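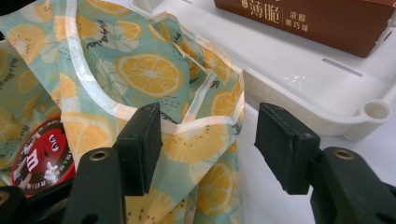

Home | Talks | Notes | Archive | Contact

The Drawer of Good Intentions: speaker notes
30 September 2022
Posted by the Jenbridge Talks desk

Slide 1. Title. Let people sit down. Don't start with the weather.

Opening. Ask who has a reusable shopping bag with them tonight. Wait. Ask who has one at home. Ask who has a bag at home that is full of other bags. Hands stay up longest for that one, and people look oddly proud.

Slide 2. I started keeping receipts last October. Over the year I made 239 trips to a food shop of one kind or another. I own enough bags to evacuate a small library. On 4 of those trips I had remembered to bring one. I would like to blame the shops, and for a while I did.

Slide 3. Why we forget. A bag is wanted at the till, but it has to be remembered at the front door, and at the front door you are thinking about keys. Pause here, someone always pats a pocket.

The usual advice is to hang the bags by the door. I did this. After a week I had stopped seeing them, the way you stop seeing a smoke alarm or a treadmill. Then I put them in the car boot, where they have lived very happily ever since, one car park away from me.

Slide 4. The Jenbridge survey. We put a paper form through doors on the east side of town and got 878 back, which for a form about bags is frankly alarming. Read out two or three of the comments. Do the one about the dog. The commonest answer to "Where do you keep your bags?" was "in a bag".

Careful with the next bit, last time it sounded like a telling-off. A reusable bag only earns its keep by being used over and over. Buying another because you forgot the first is just buying bags. I say this as a man who has done it twice in one afternoon.

Slide 5. What Pistura did. Small bakery, two doors up from the post office. They put a hook by the counter: leave a spare, take a spare. No sign-up, no app, no points. By the end of the first summer 1,087 bags had been borrowed. Plenty never came back. The owners shrugged and said the same was true of teaspoons.

If short of time, skip to slide 7.

Slide 6. Pockets. The folding sort that lives in a coat does better than the sort that lives in a cupboard, provided you only own one coat. Admit to the coats.

Slide 7. Ending. Ask them to take one bag out of the drawer tonight and put it in whatever they'll be carrying tomorrow. Then questions. If asked about paper bags, say it depends, and look at the clock.

Tea is on the left. Bring the clicker back this time.

Recent notes
Lis: a short talk on a long queue
Cestovum and the lost art of the packed lunch
Why the big shop got bigger
Teaspoons: where they go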